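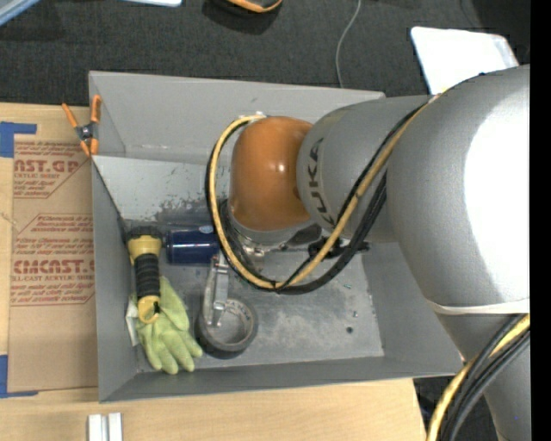 4. Setting up the bin and running your first picks

By now you should have the Dunelum software talking to your arm and the Ositz finger set bolted to the flange. If not, go back to section 3, I'll wait. I do all of this on a KUKA, so if you're on another make your menus will look different, but the order is the same.

4.1 Put the bin on the table inside the reach you saved earlier. Any open-topped bin with sloping sides will do, and a big gray metal one has been great for me. Scuffs and scratches on the bottom are fine!

4.2 Clamp the rim. One spring clamp on the side away from the arm is what I use, with the handles up and out of the path.

Caution: the software doesn't know about your clamp until you add it under Keep Out. I forgot once and bent a finger (they sell spares, ask me how I know).

4.3 Jog the arm slowly over all four corners with the speed at 40 percent or lower. Watch the cables the whole way. You want enough slack for the wrist to turn, so a loop hanging under it is normal, but it shouldn't snag on the rim or scoop up your parts. Tie the bundle near the lowest point of the loop and try the corners again.

4.4 Open the Istoder teach page and press Learn Empty Bin. Keep your hands out until the light goes green.

4.5 Now add a few things to pick. Mix it up! A flashlight, a work glove, a roll of tape laid flat and some kind of cylindrical container make a good starter batch, because you get hard, soft, flat and round all at once.

Note: gloves are the tough one. If yours keeps slipping, go to Grip, choose Soft Item and bump the closing distance up a notch.

4.6 Press Start and let it run for 90 minutes with the door shut. I put the misses back by hand at the end, with the arm stopped and the key out.

4.7 Save the log. The free Oláh plan keeps 1,000 picks and then writes over the oldest ones, so export before you get there.

Next up is section 5, changing fingers.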